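The last blue cup
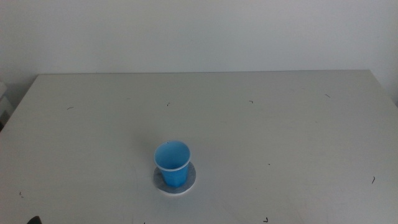 Blue cup, grey coaster, clear table.

We bought a sleeve of these plastic cups for a birthday in February and I have been finding them around the house ever since. They were meant to go in the bin after one use. I kept a stack of them for rinsing brushes, starting basil seeds and measuring out plant food, and most have now split down the side.

I spent 52 minutes on the table this week. It had become the place where mail went, along with a box of cables, the warranty papers for a kettle we no longer own and 257 loose screws that I sorted by length into jars. Hazem Metwally came by to pick up his ladder and told me to throw the screws out. I kept them.

The rule now is that one thing can live on the table at a time, and it has to sit on a coaster. I'm not fussy about the colour. Grey suits the table well enough, and a round one is easier to wipe than the cork squares we had before - those shed crumbs everywhere.

Next job is the hall cupboard. It has nine shelves, and the bottom two are full of Grutholm storage tubs with no lids. The lids are in the garage, I think, behind the paint. I'll start there on the weekend if the rain holds off.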